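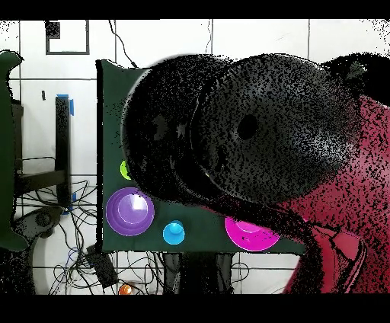
According to Nuanchan Phromma, a meeting with no agenda is "just a hallway with chairs," and she told me so in May, in the hallway, standing up, for forty minutes. I have been thinking about it since. My view is that she has it backward and that the agenda is what ruins things.

I work in Pumcombe, in an office of 46 people, and I have sat through enough meetings to have opinions on the biscuits. The ones with agendas run long. Somebody typed seven items, so seven items we shall have, including "parking (update)," on which there has been no update since the lot was paved. An item on a list has to be talked about, the way a dish on a buffet has to be tried. Take away the list and people say the one thing they came to say, then look at the door.

The old hands at Wirnulell, where I worked before, had no agendas at all. The boss would come in, ask what was wrong, and somebody would tell him. Then he'd leave – often before the end of the sentence, but we had the gist. We were a rude little company and we were home by five.

Then came the calendar software. It gives you an hour unless you tell it otherwise, and very few of us are brave enough to tell it otherwise. I once sent out an invitation for 3 minutes and got two phone calls asking if I was being let go.

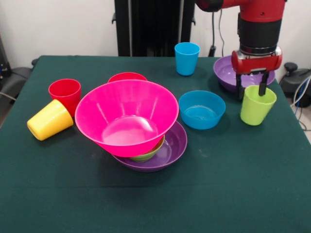

Iddrisu Mensah wrote to me after my last column to say that I have plainly never been the quiet person in the room. Without a list, he says, the loud ones eat the whole hour, and at his old job in Pusberg he went most of a year without finishing a thought out loud. "Item four was mine," he wrote. "It was the only reason they stopped talking."

I don't have a good answer to that. I am, my wife confirms, one of the loud ones, and it is possible that the meetings I remember as short and lively were short and lively for me. So I will give Iddrisu his item four. He can have item five too, if he'll take parking off my hands.

What I won't give up is the hour. Let the list be as long as it likes, but book twenty minutes for it and turn off the heat at twenty-one. I tried this on our own Monthly Review, which used to come with a 412-line spreadsheet that was read to us aloud. We got to line nine. I have asked what was on the rest of it and I'm told they will circulate something.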